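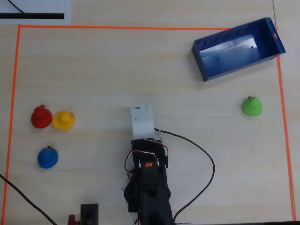 Chapter 6: What Shall We Call It?

Every illness has to be called something, and the people who first describe one are usually far too busy to think hard about the word they choose. It helps to begin with something harmless. Take four rubber ducks, a red, a yellow, a blue and a green, and you will find that the colours do perfectly well as names, and that no duck comes off worse than another. Now suppose we called one of them after the town of Gomska, and said that it carried a fever. You can see at once how the trouble starts.

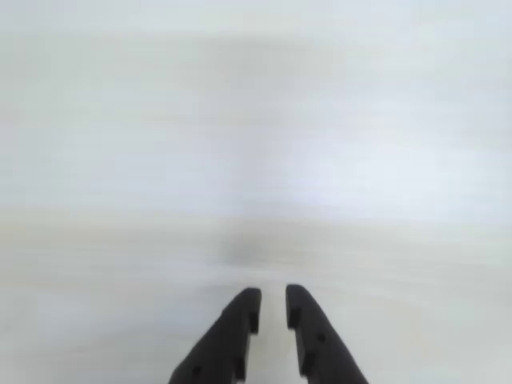

In this chapter we shall spend a good while with Lukico fever, which took its name from a river valley where 18 farm workers fell ill one January. The fever had been in three other districts before that, but the name stuck, and over 50 years later families there were still being asked about it by strangers on trains.

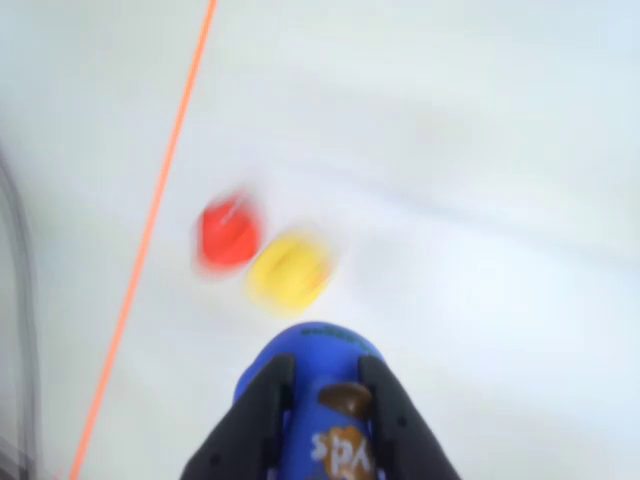

Doctors at the Wieczorek clinic went another way and simply numbered their cases, up to 95, and we shall see why the nurses soon gave up on the numbers and made up names of their own. Before you read on, please look back at the map of the Cinier district in Chapter 5, as we shall be needing it again on the very next page.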